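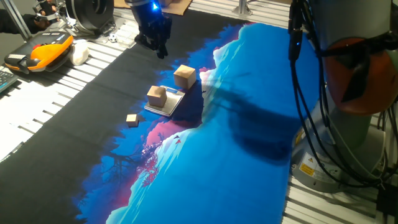
Teodoro Bustamante asked whether the arm ought to be able to tell three blocks apart by weight before we let it near anything anyone cares about. I think he is right, and it has changed the order of work for the rest of this grant period, so I will deal with it first.

Progress report to the Achari small grants scheme
Project: Cosidside shared workshop, sorting bench
March 16, 2018

The original plan had the arm sorting offcuts by size alone. Size is easy to get from the cameras but it says little about what a block is made of, and the members who asked for the bench want beech kept apart from pine. Teodoro raised this at the open evening and again by email. We have therefore brought the weighing stage forward. The routine is to pick a block, set it on the scale, wait for the reading to settle, and then put it back on the mat in its place. The wooden cubes come in different sizes and are our test pieces until the routine is dependable.

Spending to date is £533, which includes the second-hand bench frame, cables, the mat and a replacement power supply. The first power supply failed in its second week and Tristance would not take it back, as we had cut the plug off. That was our mistake. £300 remains in the equipment line. The arm itself is on loan to the workshop and does not appear in these figures.

We have logged 28 hours on the bench since the last report. A good part of that went on fixing the frame down properly. It used to shift a little when the arm stopped suddenly, and every shift meant setting up the cameras again. Extra brackets at the feet have cured most of it. There is still some movement at full speed, so we don't run at full speed.
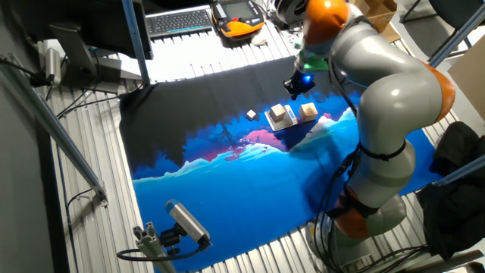 The smaller pieces are still the harder ones. The gripper closes well on a large block, but a small one tends to turn as it is lifted and then lands at an angle. Of the last 13 tries with the smallest cube, nine ended with it flat where we wanted it. We are trying a slower approach and a lower release height, changing one at a time.

The mat has creases that we have not managed to get out. A block set down on a crease can rock. Ironing it helped for a day or so. We may glue it to a thin board if the Fukville group can spare one.

Still to do before the end of the period:

Read the scale directly into the computer. At present a person reads it and types it in.
Write the safety sheet for members. A draft exists but leaves out what to do if the arm stops while holding something.
Run the full routine with real offcuts.

We ask for permission to move £60 from the travel line to equipment for the scale connection. No other change to the budget is needed.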